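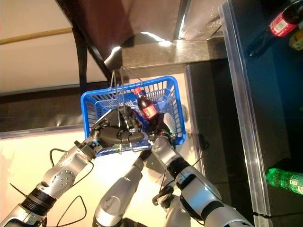
Spring Report to the Bestamen Fund on the Rasteck Neighborhood Pantry

Apr 15, 2019

Dear friends at Bestamen,

It is a pleasure to sit down and write to you again, and I hope you will forgive me if I wander a bit, as I know I did in the last one. There is a good deal to tell. When we wrote to you in September we had just been given the keys to the old dry cleaner's on Plisov Street, and the floor was still covered in that awful orange carpet. The carpet is gone, the shelves are up, and the pantry has been open to the neighborhood all through the winter.

Your grant was meant to cover the first stage of the move, the cold storage, and the evening hours. I will take those in turn, though they do run into each other.

The move

We had hoped to be out of the church basement before Thanksgiving and we were not. The wiring at Plisov Street was older than the landlord believed, and the electrician had to open up most of the back wall to get at it. The bill for that came to more than we had set aside, but the landlord agreed to pay half after a long and, in the end, very friendly phone call. We opened in the new space during the second week of December, in the snow, with soup on the stove and a line out to the bus stop. I don't think I have ever been so tired or so happy.

The front room is set up so that people walk through and choose their own groceries. In the basement we handed out packed bags, and a lot of what was in them came back to us or ended up on the wall outside. Families now take what they will cook. We see far less canned beet left behind, and we have learned that dried chickpeas go faster than anything except eggs.

Cold storage

The walk-in cooler is in and running. It was installed by Tang Refrigeration, who were patient with us when the delivery had to be put off, and who came back in February to fix a door seal without charging for the visit. Having the cooler means we can say yes to milk, yogurt and greens from the growers' market, which we used to turn down with a heavy heart. We do still need a second small freezer for meat. The one we brought over from the church is making a noise like a lawn mower and I would not like to bet on it lasting the summer.

Evening hours

This is the part I am most eager to tell you about! We now stay open until eight on 2 evenings a week, and the people who come then are mostly people we had never met. They work days, many of them in the warehouses past the river, and they had simply never been able to reach us. We have 600 households registered, and the evenings have a lot to do with that. Parents bring their kids along, the kids do homework at the long table by the window, and somebody usually ends up helping with fractions.

We had planned to run a third evening and we have not managed it. Staffing is the trouble. Our kitchen coordinator left for a full-time job in the fall (we were sad and very proud) and it took us until late January to fill the post. I would like to ask whether the money set aside for that third evening could be carried into the next period. I would sooner start it properly than start it and have to stop.

Cooking classes

These were not in our proposal, so I mention them only because you asked at the last visit what else was going on. A class meets every other week, with room for 30 people, and it has been full each time. The most popular so far was on soups you can make from what is left at the end of the month. We charge nothing and everybody eats.

What has been hard

Parking is a headache. The hardware store next door has been kind about it, but on delivery mornings the truck blocks their ramp and we hear about it, rightly. We have asked the city for a loading zone and are waiting. Our paperwork has also been slower than I would like. The intake form runs to 3 pages and is only in two languages, and a shorter one is being tested now.

What comes next

Over the summer we want to get that freezer, open the third evening, and paint the front of the building, which still says "SHIRTS" in letters as tall as I am. The budget sheet and receipts are coming to you separately by mail. Please do come and see us. Come on an evening if you can, and come hungry.

With warm thanks from all of us,
The director, Rasteck Neighborhood Pantry

Comments

pantryfan: So glad the evening hours are staying. I get off at six and never could make it to the church.

Back Porch Baker: Is the soup class open to people from outside the neighborhood? My sister would love it.

Rasteck Pantry: Yes, she is very welcome! Just call ahead so we can save her a seat.

oldtimer_plisov: Please leave the SHIRTS sign up. I had my wedding suit cleaned there.

Contact us | © 2019 Rasteck Neighborhood Pantry | Back to top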